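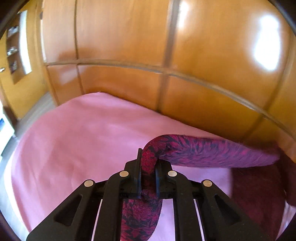

The box from Wakton came up the stairs while I was still eating cereal, and I signed for it with the spoon in my mouth. I had been waiting on that box for 19 days. Inside, under more paper than anything needs, were two sets of finger pads and a note in purple ink that read, "Tell us which one you'd marry."

I should explain my job, because my sister tells people I play with toys all day, and she is very nearly right. I try out grippers. Companies send them to me, and I pick things up with them by hand, over and over, and then write down how it felt and where it went wrong. Other people do this in a lab with a steel table. I did it for a year in a lab with a steel table, and everything I learned there fell apart the first time somebody dropped a sock on a mattress. So now I do it in the spare room, and the spare room has a bed in it.

That morning I had two to compare. The Midtbø pads were stiff and square at the corners, the kind that close like a car door. The Pumex pads were softer, with some give in them, and when I pinched one between my thumb and finger it pushed back a little, like bread. I loved it right away, so I made myself start with the other one.

My test pile lived in a laundry bag. There was a wallet, a rolled towel, a hairbrush, a bag of rice and a stuffed snake. The snake was my grandmother's. She made it the winter her knees were bad, out of whatever yarn was left over, and when I was six I slept with it wrapped around my neck, which she said would be the death of me. I had put it in the pile as a joke, the first week, and then found out it was the hardest thing in there. A wallet is a wallet. A snake is a new shape every time you let go of it!

Midtbø did the wallet beautifully. It did the hairbrush so well I said "oh, nice" out loud in an empty house. On the rice it was fine as long as I didn't hurry, and on the towel it was good if I came in across the roll and terrible if I came in along it. Then the snake. I squeezed, the pads met with a click, and the snake slid out from between them and lay there as if it had never been bothered in its life. I tried again nearer the tail. Click. I tried with my elbow up, with my elbow down, with my tongue between my teeth. Out of 12 tries it held three times, and one of those I think was luck.

I changed the pads over at the window, lost a screw, found the screw in my cuff, and went back to the bed.

What I want to get across is how different it was, and it's hard, because from the outside nothing much was going on. A grown woman was pinching a toy. But I closed the Pumex pads on the middle of that snake and felt the plush bunch up and settle, and there was a moment when the handle went quiet in my palm. Any other gripper would have started to creep. I lifted. The head end trailed over the sheet and the tail hung down, and the whole long silly thing came partly up off the bed and held. I stood there holding it until my arm shook.

So I did it again. I did it fast and I did it crooked. I did it by the head, which is the fat part, and by the tail, where there is hardly anything to hold. It let go of the tail twice, and I wrote that down too, in big letters, because I could tell I was falling for it and somebody had to be fair to Midtbø. The hairbrush was worse with Pumex, I'll say that. The soft pads let it roll, and it hit the floor on the first try.

At lunch I rang the woman at Wakton who writes in purple ink.

"Well?" she said.

"Hard one for hard things," I said. "Soft one for everything I care about."

"I can't put that in a report."

"Give me until tomorrow and I'll say it with numbers."

She laughed and asked how many lifts I had in the log altogether, counting the old ones from the lab. I went and looked. It was 1,425. She was silent for a bit and then asked whether I'd like to come to Uster in July, where they had a real arm, one with a motor in every joint, and nothing yet to put on the end of it. They had a steel table, she said, a very good one.

"Do you have a bed?" I asked.

I heard her put her hand over the phone. There were voices, one of them quite loud, and something that might have been a chair. I sat down on the mattress with the snake across my knees and waited.

"How big?" she said.

Comments (4)

ropewalker
"Like bread" is exactly right. I do this for a living too (mostly fruit) and I have never found the word for it. More of these please!

tinygreenkettle
I wanted to know more about the grandmother. Also whether the snake goes to Uster.

m_in_the_attic
Poor Midtbø. It was so good with the hairbrush.

ropewalker
@tinygreenkettle it had better have its own seat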